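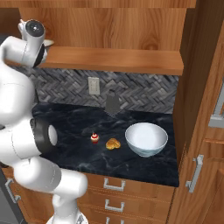 10 Entering titles, offices and postings

Last revised 2019-10-20

Before starting, the person must already have a record in Pilik with at least a surname and one dated event. If the record was brought over from Rakena, check first that the birth and death fields came across as dates. Rakena stored uncertain dates as free text, and Pilik places these in the Notes field.

You need Editor rights to add a title. Contributors can fill in the form, but their entry stays in the queue until an editor releases it.

10.1 Adding a hereditary title

1. Open the person record and select the Titles tab.
2. Press Add title. An empty form opens.
3. In Rank, pick from the list: baronet, baron, viscount, earl, marquess, duke. Knighthoods are not in this list. Enter them under Honours (see 10.3).
4. In Designation, type the territorial part only. For "Baronet, of Clokville", type Clokville. The program supplies the comma and the word "of" when the page is built.
5. In Creation date, enter the date on which the title was created, as given in the patent. If only the announcement date is known, enter that and set Date source to Gazette.
6. In Holder number, enter 1 for the first holder, 2 for the second, and so on.
7. If the title passed on, choose Link successor and search for the next holder. If the successor has no record, leave the link empty. Do not create a blank record to fill it.
8. Press Save.

Note: A title that became extinct and was later created again counts as a new title. Use Add title again for the second creation and enter the holder number from 1.

Caution: Changing the Rank of a saved title removes all successor links. The links are not kept in the change log and have to be made again by hand.

10.2 Adding an office or a diplomatic posting

Offices are held by appointment and have a start and an end. They are entered on the Offices tab, which has one line for each term.

1. Select the Offices tab and press Add term.
2. In Office, begin typing the name. The list shows matches from the Gistetti list of offices. Use an existing entry wherever one fits, even if the source spells it differently.
3. In Place, enter the court, country or district to which the person was sent. Use the name in force at the time. The modern name is added by the program.
4. Fill in From and To. A year alone is accepted.
5. For an envoy or minister, set Basis to Appointed, Arrived or Credentials presented. These three dates can be months apart, and many printed sources do not say which one they give. If the source is silent, leave Basis at Not stated.
6. If the person followed someone in the post, fill in Predecessor. The matching Successor field in the other record is filled in at the next overnight run.
7. Press Save term.

Where a person held two offices at once, enter two terms. Do not join them in one line with "and". Joined lines do not appear in the succession tables.

Note: Overlapping terms for the same post raise a yellow warning. It does not prevent saving. Leave a remark in the Editor field if the overlap is correct, as with an envoy who stayed on until a replacement reached the court.

Worked case: record 1159, Digby Lowther. The source reads "crown attorney, later envoy, recalled in April of the following year". Three entries were made:

Crown attorney - From: blank. To: blank. Basis: Not stated.
Envoy - From: year of appointment. To: April of the following year. Basis: Appointed.
Remark in Editor field: "Recall date only; date of departure not found."

10.3 Honours and degrees

Orders of knighthood, medals and academic degrees go on the Honours tab. Enter the class of the order in full and let the program shorten it. An honorary degree needs the Honorary box ticked, otherwise the person is listed among the graduates of that university.

A degree on its own does not make the person a holder of an office. "Doctor of law" is an honour. "Professor of law" is an office.

10.4 Changes of name

Some people took another surname by royal licence, often in connection with an inheritance.

1. Select the Names tab.
2. Press Add name and enter the new surname in full, including any earlier surname kept as part of it.
3. Set Type to Licence and enter the date.
4. Tick Heading for the name under which the article should stand. Only one name can be ticked.

Caution: Do not overwrite the birth name. Parents and siblings are matched against it, and the family table will lose the person if it is changed.

10.5 Checking the record

Press Preview. The opening line should show the name in heading form, the rank and designation, and the life dates in brackets. If the rank is missing, the Holder number is probably empty. If an office is missing, check that the term has been saved and is not still in the queue.

The succession tables are rebuilt overnight and take about 11 minutes. Changes made while the rebuild is running appear the next day.

For sources and footnotes, go on to the next section.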